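Print this page
E-mail this page

Hela Desktop Shelf Unit, Open Front

Product type: desktop storage, single compartment
Finish: light wood
Supplied by: Plurudik
Page revised: March 28, 2018

The Hela is a low shelf unit for the back of a desk or worktop. It stands directly on the surface and is meant to be placed against a wall, behind a laptop or writing area. The compartment is open at the front. A raised lip along the top keeps items placed on the upper surface from sliding off.

Construction

The unit is delivered assembled. It has no doors, drawers or moving parts. The underside carries six felt pads, which should be left in place on stone, tile or lacquered tops. Replacement pads are sold by the set. The finish is a clear matte coat over the wood. Color and grain vary between units, and Plurudik does not match units to earlier orders.

Placement

Allow roughly 70 mm between the front edge of the shelf and the back of an open laptop. Screens with a deep hinge need the full clearance to tilt. Where the laptop's ports are at the rear, increase the distance to suit the plug. The back panel has two cable openings, one at each end. A power cord can be passed through either one before the unit is pushed against the wall.

On smooth worktops the unit may shift when books are pulled out quickly. Two adhesive stops are included for this purpose. Clean the worktop with a dry cloth before fitting them and leave overnight before loading the shelf.

Loading

Books should be stored upright with the spine facing out. Short titles and small boxes can share the compartment. Heavy volumes go at the ends, over the side supports. Flat items such as notepads can be kept on the top surface behind the lip. Do not stand a monitor or printer on the unit.

Loose items such as card boxes and cases are better kept to the sides of the laptop, where they do not block access to the compartment.
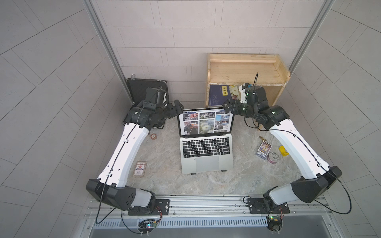

Care

Wipe with a soft cloth, slightly damp if needed, and dry at once. Do not use solvent cleaners or abrasive pads. Marks in the matte coat can be reduced with a fine finishing pad worked along the grain. Standing water on the worktop should be wiped up before it reaches the base of the unit.

Ordering

The Hela is sold singly. The Ramia, a wider version with a center divider, is listed separately and uses the same pads and stops. Units damaged in transit must be reported before use, with the carton kept for inspection. Trade inquiries go to Evelien Leemans, spare parts to Valentin Charpentier.

Print this page
E-mail this page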